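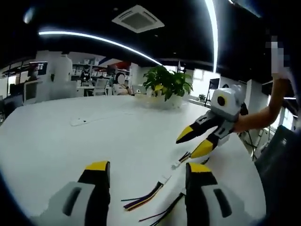 Plarner Community Help
Judo and Grappling Clubs: Membership and Competition Entry

Transfer of a competitor between clubs after the ranking period has opened

Posted by matside_secretary, 11 December 2022

Our club competes in the Bunnag regional judo league and has accepted a transfer application from an adult brown belt who was previously registered with a club in the Skeltero district. The athlete earned 179 ranking points under the former club during the current season. We wish to enter this athlete in the under 73 kg division at the Truvia Open in March.

The league handbook states that points "remain with the competitor," but the section on team standings states that points "remain with the club of record on the date of the event." We would be grateful for guidance on the following matters. Does the athlete keep the full total for seeding purposes? Does the former club keep the same points in the team table? Is a release letter required if the athlete's license was paid for by the former club? The former club has not replied to two written requests.

Posted by Bunnag_Entries_Desk

The two passages quoted concern separate tables and do not conflict. Individual ranking points follow the athlete. The full total of 179 will be used for seeding at the Truvia Open, provided that the transfer is recorded before entries close. Points already credited to the former club in the team standings stay with that club until the end of the season. Your club will be credited only with points earned at events held after the transfer date.

A release letter is required for any transfer made during the ranking period. The question of who paid for the license does not affect this requirement, although the two clubs may settle the cost between themselves. Where the former club does not respond, the receiving club may submit form 353 together with copies of its written requests. 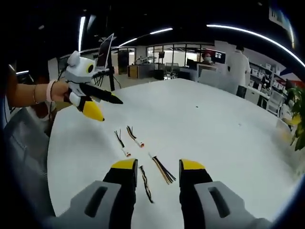 The former club is then contacted by the league office and given nine days in which to object. An objection may be made only on the grounds of unpaid membership dues or a pending disciplinary matter. If no objection is received, the transfer is entered in the register and both clubs are notified by email.

Please note that the athlete may continue to train with your club while the form is under review. The athlete may not compete for either club during that time. Clubs are advised to complete the transfer before paying the entry fee, as fees for withdrawn entries are refunded only on medical grounds.

Posted by northhall_judo

We went through this last season and can confirm the form is accepted. Make sure the grade certificate is attached, because ours was sent back without it and we lost five days. A scanned copy was fine. I believe the athlete also has to sign the second page, but please check the current version.

Posted by kesa_gatame_club

In our experience it is simpler to telephone the former club. Points are not worth a great deal at the Truvia Open in any case, as only the top seeds are separated and the rest of the draw is random.

Posted by matside_secretary

Thank you for the replies. The form has been submitted with both letters and the grade certificate, and the athlete has signed the second page. We will hold the entry until the register has been updated.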